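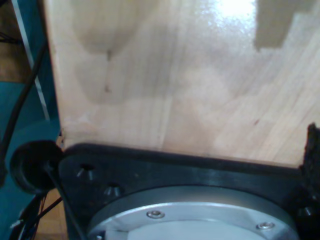 Figure 5. Wrist plate and flange at the work surface, arm stopped.

5. Recovering from a contact stop

A contact stop is what the Derese arm does when it meets something it was not told about. Usually this is the table. The arm halts, the pendant shows fault 3160, and everyone in the room looks at whoever last edited the program.

Caution: The arm still has power during a contact stop. Keep hands out of the space between the wrist plate and any surface until step 3 is done.

1. Press the emergency stop. Yes, the arm is already stopped. Press it anyway.

2. Write down the fault code and the line number on the pendant before clearing anything. The log holds the last 10 faults and will cheerfully overwrite yours with ten copies of "door open."

3. Switch off the controller at the main disconnect and lock it. Wait until the pendant goes dark.

4. Look along the rim of the wrist plate where it sits against the wood. Do not pry. Screwdrivers have been tried, and the Catdale shop has a bench top to prove it.

5. Check the cables beside the plate for pinching, from the round cap down. If insulation is cut or a connector has pulled out of its seat, stop here and call service.

6. Check the flange screws with a hex key. A screw that turns under light finger pressure must be taken out and replaced. Do not just snug it up and hope.

7. Clear people from the cell, unlock the disconnect, and restore power. Release the emergency stop, select Manual, and set the speed to the lowest value.

8. Jog the arm straight back from the surface in tool coordinates. Joint coordinates will also move it, in a direction you will find surprising.

Note: If fault 3160 comes back as soon as you jog, the force reading has drifted. Do not raise the contact limit to make it go away. The limit is set at the factory, and Wubit Seyoum in service can tell from the log when someone has touched it.

9. Once the arm is clear, run the Lemo position check. If it fails, repeat the mounting calibration in Section 3 before loading any program.

10. Run the program once in Manual with a finger on the stop. Then find the line you wrote down in step 2 and fix the height — the table is staying where it is.

Marks on the wood are cosmetic and are not covered by the warranty. We have been asked.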